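Vale a pena guardar tralha sortida numa caixa grande ou separo tudo?

Tempo de leitura: 3 min
8 comentários

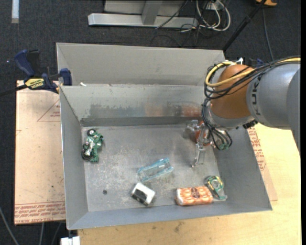

Pergunta de Lamisi Issahaku

Mudei-me em janeiro para um T1 e descobri que sou dona de uma quantidade impressionante de coisas que não pertencem a categoria nenhuma. Fita-cola, brinquedos do meu sobrinho, pilhas que talvez funcionem, um carregador de um telemóvel que já não existe. Na casa antiga tinha uma gaveta para isto. Na nova tenho duas gavetas no total e uma delas é dos talheres.

O meu plano era comprar uma caixa grande, meter tudo lá dentro e pô-la no fundo do roupeiro. A minha mãe diz que isso é adiar o problema com tampa. Uma colega jura pelas caixinhas pequenas etiquetadas da Hinen, mas fiz as contas e para o que eu tenho gastava 160 euros em plástico transparente, o que me parece muito para arrumar elásticos.

Alguém vive bem com uma caixa só? Ou ao fim de um mês já se anda lá com o braço enfiado até ao ombro à procura da tesoura?

Partilhar (3)

Védís Overgaard

Vivi quatro anos com uma caixa só e sobrevivi, por isso posso falar com alguma autoridade e bastante vergonha.

O problema de uma caixa grande é a profundidade. Tudo o que é pequeno e pesado vai para o fundo, e tudo o que se usa todos os dias é, por uma lei que a física ainda não explicou, pequeno e pesado. Se quiseres mesmo uma só, compra-a larga e baixa. Até um palmo de altura vê-se tudo de cima e não é preciso escavar. Mais do que isso e estás a fazer arqueologia.

O que fiz depois foi isto:

Despejei tudo no chão numa sexta à noite (vida social intensa, como se vê). Separei pelo sítio onde uso as coisas e deixei o tipo em paz. A fita-cola foi para a secretária porque é lá que embrulho presentes. As pilhas foram para a cozinha, ao lado do comando da caldeira, que as come. Os brinquedos das visitas foram para um cesto baixo na sala, onde as crianças chegam sozinhas e não me chamam.

O que sobrou, que era mais ou menos um terço, ficou na caixa. Pus lá dentro duas caixas de sapatos sem tampa a fazer de divisórias. Custo total: zero, se não contarmos os sapatos.

Etiquetas, só uma, a dizer "cabos". Experimentei etiquetar o resto e acabei com uma caixinha chamada "diversos" dentro de uma caixa de diversos. Nesse dia percebi que precisava de sair mais.

Quanto à tua mãe - tem razão, mas os problemas adiados com tampa ao menos não apanham pó.

37 pessoas acharam isto útil

Ragnarsson

Deita tudo fora. Se em seis meses não precisaste, não precisas.

2 pessoas acharam isto útil

gralex_do_norte

Não deites tudo fora, como sugerem acima. Segui esse conselho uma vez e na semana seguinte comprei um x-ato, um rolo de fita e uma chave sextavada, os três iguais aos que tinha posto no lixo.

Não li as respostas todas com atenção, mas deixo a minha: no roupeiro cuidado com a humidade, principalmente se a parede der para o exterior. A caixa não deve encostar. Eu pus a minha em cima de duas ripas e deixei uns dedos de folga atrás. As pilhas ficam à parte, num frasco, porque se uma verter leva o resto atrás.

E mede a porta do roupeiro antes de comprar. Não o roupeiro, a porta. A minha caixa cabe lindamente lá dentro e está há dois anos no corredor.

11 pessoas acharam isto útil

Partilhar (1)
Ver mais 5 comentários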